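Workshop notebook, February

Continuing from the last entry, which I left hanging when the bell went. Dehua Wan asked me to write down how we ended up with the scoring we have now, so that the spring group doesn't have to dig it out of everybody's memory, and I've been putting it off because the story is longer than it ought to be. I'll try to tell it in order, though I know myself and I make no promises!

The class is split into 2 teams, Kong and Plidgate. (Kong picked their own name. Plidgate was a typing mistake in the sign-up sheet that the team liked so much they kept it.) Both teams start from the same simulated arm and the same table task, and what they write is the part that decides where to go and when to close. Everything they turn in gets run through Menusora, our little scheduler, which queues up the trials overnight and leaves a log for each one in the team folder. We allow each team 600 trials a week. That sounded enormous when we set it, and Kong used theirs up before lunch on the first day by leaving a loop running. We gave them a second batch and had a nice, calm talk about loops.

So, the scoring. At first a trial was a pass if the object was off the table when the clock ran out. Very simple, fits on one line, and the students understood it right away. The trouble is that an object which has been knocked off the side is also off the table. Plidgate's first good week came in at 386 passes out of 600, and they were so pleased that I hated to be the one to open the logs. When we replayed a handful of them together, a good share were pushes: the hand came in low and wide and shoved the thing over the side. I want to say for the record that the team took it very well. They laughed first and then got quiet and started looking at their approach angle, which is exactly what I would have hoped for.

After that we changed the rule so that the object has to be between the fingertips, both of them reporting contact, and held above the table for a count of time that each team writes down before the run. We argued for most of a session about whether the hold should be the same for everyone. I was for a fixed number, Dehua was for letting them choose and making them defend it, and I've come around to Dehua's way of seeing it. Writing the defense got more thinking out of them than the coding did that week. 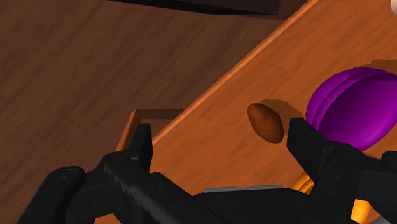
The other thing we spent a long while on was the approach itself. Both teams began by aiming for the middle of the object's bounding box and coming straight down, and for something regular on a clear bit of table that is perfectly fine. Once the objects are small, or leaning, or have a neighbor close by, one finger tends to arrive before the other, and then the object rolls or gets pinned against whatever is next to it. Kong now does a small sideways correction before closing. They compare the distance from each fingertip to the target and shift the whole hand until the two are close to equal. It costs them a bit of time per trial, and they grumble about that, but their logs are much nicer to read.

Plidgate went a different way and worked on choosing what to pick up first. Their idea is to rank the objects by how much free space they have on both sides and start with the easiest one. I like this a lot. My one worry, which I wrote in the margin of their plan, is that the ranking doesn't know anything about the table edge, so an object near the edge looks wonderfully free on that side. They say they'll add a penalty for it. I'd like to see that before they use up another week of trials.

A few practical matters while I have the page open:

The two pages on our Wikis about coordinate frames contradict each other. One measures the height from the table top and the other from the base of the arm. Plidgate lost an afternoon to this. Please use the table top one and I'll take the other down when I get the chance.

Menusora drops a job without any message if the folder name has a space in it. Use underscores until it's fixed.

Keep the random seed in the log file name. I know it makes the names ugly – I've heard all the complaints – but we had three lovely failures last month that we can't replay because the seeds are gone.

Shadows are back on in the viewer. A couple of students had them switched off to speed things up, and then couldn't judge how high the fingertips were over the table. The trials themselves run without the viewer, so it doesn't save anything there.

Next session both teams swap code and try to make the other team's approach fail, on a table layout of their own choosing. Dehua is bringing the score sheets. I still need to write the page on contact reporting, and to ask Kong why their hold time went down between the plan and the run. I suspect it's a typo, but I'd like to hear it from them.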